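Beditz opens a second shop for used coats and bags
June 2024

The clothing shop Beditz has opened a second location next to the Zou bakery. The new shop sells used coats, bags and gloves for adults and children. According to the owners, the first shop became too small after the winter, when people brought in 2446 pieces.

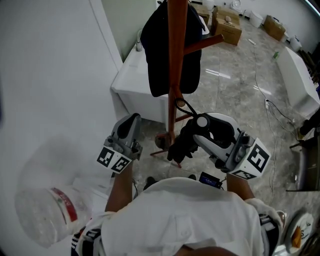
Issue 261, page 2

Everything that comes in is checked and repaired before it goes on sale. Small repairs, such as a new zipper or a button, are made in the back room. Shoes are not accepted for now, but the owners want to change this in September.

The shop has 112 square meters and is open every day except on public holidays. Customers who bring a full bag of clothes receive a coupon, which is also valid in the first shop. Parking is possible behind the building.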